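Right, several of you asked how I got through last December without losing my mind or my overdraft, so here's a thread. Get a brew, it's long.

For context, I've got a small flat in Feltdale, one wage, a big family on both sides and a habit of saying "oh it's only a little something" and then buying eight little somethings per person. The year before last I was still paying Christmas off in July. JULY.

So last year I started in the spring with a jar. Well, a savings pot on my phone, but I call it the jar. Every time I didn't buy a takeaway coffee I moved the money over. Some weeks that was loads, some weeks it was nothing at all and I had a lovely time in the café.

By the time the clocks went back I had 132 quid in it. Not a fortune! But it was 132 quid more than I've ever had going into November, and I felt like a duchess.

Next job was the list. I wrote down everybody I'd bought for the previous year and it ran to both sides of an envelope. Some of those people I hadn't seen since the summer before. One was a former neighbour's dog. (I kept the dog on. He's a good dog.)

Then I rang round the cousins and suggested we stop doing presents for the grown-ups and just do the kids. I was dreading it, I'd practised in the bath and everything. Every single one of them said oh thank God. We'd all been swapping the same scented candles for years out of sheer politeness.
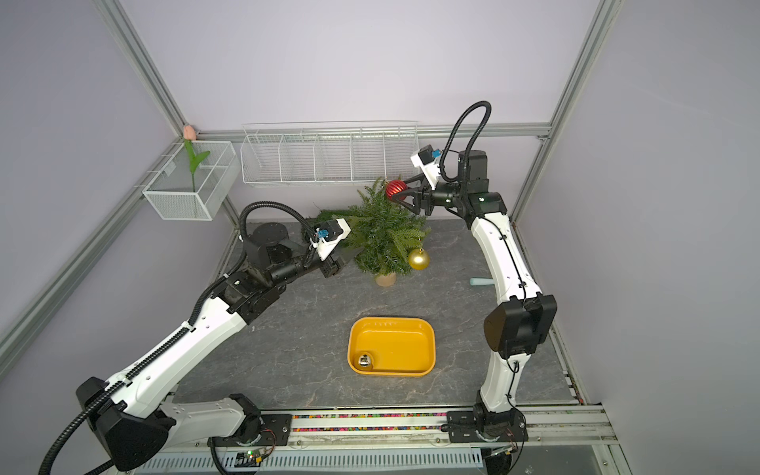
Decorations next, and this is where I used to bleed money. My rule now is one new thing a year, and it has to go in the same box as all the others. If the lid won't shut, something goes to the charity shop. I've had arguments with that lid.

My other rule is that lights get tested BEFORE the tree comes out of the cupboard. Plug them in on the kitchen floor, have your swear, sort it out there. Doing it up a stepladder with a mince pie in your mouth is how people end up in A&E.

Food! I can't cook a turkey and I've stopped pretending. Last year I ordered a tray of spring rolls and a huge pot of broth from Bùi on the high street, picked it up at four in the afternoon on Christmas Eve and warmed it through the next day. Best Christmas dinner I've ever served and I didn't peel a single sprout.

My aunt was a bit sniffy about it until she had a bowl in front of her. Then she had another bowl. Then she asked if they did Easter.

Cards. I send 12 now and that's my lot. They go to the older relatives who like having something to stand on the telly unit, and to my old boss, who still writes me a proper letter back. Everyone else gets a voice note with me singing on it, which they'd probably pay me to stop.

Wrapping: brown paper and string, all year round, birthdays as well. One big roll did everything. I draw on it with a marker if I'm feeling fancy. The nephews rip it off in two seconds anyway, they couldn't tell you what colour it was.
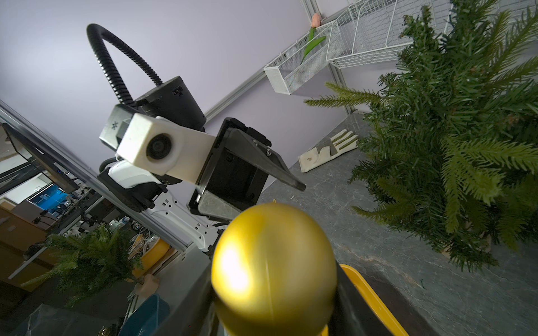
Someone's bound to ask about the Secret Santa at work. We capped ours at a fiver and it was a hundred times more fun. I got a second-hand copy of a fantasy novel called Flondalance, 1,097 pages, with a stranger's shopping list still in it as a bookmark. I'm on page 300 and I'm obsessed. Please no spoilers about the bridge.

The one thing I got badly wrong was the advent calendar. I thought I'd make one out of matchboxes, I'd seen it done and it looked dead easy. It wasn't. I was still glueing number nineteen on the fifteenth with half of it stuck to my jumper. This year I'm buying one with chocolate in it like a normal person.

Oh, and I forgot the travel. We go up to my partner's mum's on Boxing Day, and I booked the coach tickets in September when they were still cheap. Pack sandwiches. The services charge what they like that week and they know you're weak.

Jar update for this year, before you ask: it's a bit behind because the washing machine died in March and took a chunk of it. I've started putting the coffee money back in, though, and the cousins are all still on board with the kids-only thing.

If you've got a good recipe for something sweet I can make the week before and leave in a tin, stick it underneath. No marzipan please, my lot pick it off and leave it on the arm of the sofa.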